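From: Nilmini Abeysekara
To: Small Halls list
Date: 27 Dec 2025
Subject: Re: what do we do with the games room?

Jarmo Keskinen wrote:

> We've got the back room to ourselves from the spring and I'd like
> it to be somewhere people can drop in and play something. At the moment
> it has a dartboard, two card tables and a cupboard full of jigsaws
> with pieces missing. Has anyone set up a games room that still gets
> used after the first month? What did you buy, what did you regret?
> Our budget is 3000 all in and I'd rather not spend it on one thing.
>
> Jarmo

Hello Jarmo, and hello everyone else (hope you're all full of leftovers),

Oh, I have views on this! We did ours at Rollau two winters ago and it's still busy most evenings, though it looks nothing like the plan we started with. Henrique wanted a proper club room with a full-size table and a scoreboard, and Inês wanted board games and a kettle. Inês won, mostly because the full-size table wouldn't go round the bend in the corridor.

A few things from our end, in no order at all.

1. Chairs before games

We spent far too little on chairs and had to do it again in October. People will play draughts on a wonky table quite happily, but they won't sit on a hard bench for an evening. We got ours secondhand when the Cometti café closed and they're lovely, if a bit orange. Measure your doorways first, please – ours is 82 cm and I have the bruises from finding that out late.

2. Small versions of big games

I was snooty about these and I've changed my mind. Tabletop pool, tabletop skittles, the little shuffleboard that Joaquim brought back from his brother's – they come out every single time. Children can reach, grandparents can sit down to it, and a game is over before anyone gets cross. With the tiny pool tables do look at the cue as well as the table. A short cue is fine but a fat clumsy one spoils it, and spare balls are worth having because they roll under radiators and live there for ever.

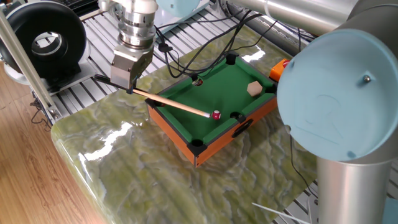
3. Card games and the noise problem

Put the card players at the far end from the dartboard. I can't stress this enough. Our whist lot are very sweet until someone shouts in the middle of a hand, and then you get a note under the office door.

4. Jigsaws

Throw out the ones with gaps, Jarmo! I know it hurts. We kept one big one going on a side table all last winter (a harbour, far too much sky) and people who'd never speak to each other stood there looking for the same bit of mast.

As for regrets, mine is the Trutico quiz set, which was dear and got played twice. The questions are all about football and I don't think anyone here follows it.

Do shout if you want our list of rules for the borrowing shelf, it's only one page and Joaquim has just tidied it up. And has anybody got a spare dartboard surround? Ours has had it, and so has the plaster behind it.

Love to all,
Nilmini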